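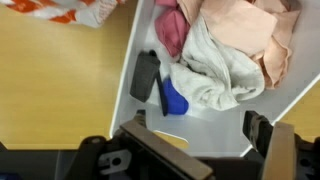
*View from the wrist camera: a white bin on a wooden tabletop, with towel and cloth piled toward one end.*

**Disik opens its Evstead bin-picking sessions to outside labs**

EVSTEAD, 15/09/2019 - I've been writing these announcements for Disik since we were sharing a printer with the shop downstairs, and this is the one I've been itching to send. Starting today, we're taking requests from university labs and small companies that want to use the demonstrations we've been collecting for Drurnonari, our learning system for handling soft things!

If you haven't met Drurnonari yet, it's the software we're training to pick one item at a time out of a messy bin. Boxes and bottles hold their shape, so there's usually a sensible place to grab. A crumpled towel can look different every time you put it down (my own laundry basket has been making this point for years), and writing a rule for every fold would keep us busy until retirement. So we show it. A person guides the arm through a pick, the wrist camera records the view past the gripper fingers, and the whole run gets saved with the arm's movements alongside it.

We've finished 104 sessions at our Evstead workshop so far. Each one lasts 30 minutes, and we run them on 2 stations set up side by side. Between picks the operator stirs the bin up by hand and turns it to a new angle, which sounds like a small thing, but our early sessions all had the bin lined up square with the table and the system got badly spoiled by it. One nudge and it would reach for the rim. We went back and redid a good chunk of that work, and I'd like to thank the operators for only grumbling a little.

We also keep the clumsy runs. If a cloth slips out of the fingers or two pieces come up together, the operator marks it and carries on. Peixoto, the textile sorting company that has been our partner on this since February, asked for those in particular. Their sorting tables see plenty of tangled loads, and they wanted the system to learn what a bad grip looks like from the wrist as well as a good one.

What you get if you join: the recordings, the operator's marks, and our written notes on how each bin was mixed. What we ask for in return is that you tell us what you tried and how it went, including the parts that flopped. There's no fee for university labs. Companies should write to us first so we can talk through terms - it's a short conversation, I promise.

We'll be adding new sessions through the winter, with more small hard items mixed in among the fabric. Requests can go to the Disik press desk in Evstead, and visitors who'd like to take a turn guiding the arm are welcome to ask about that too.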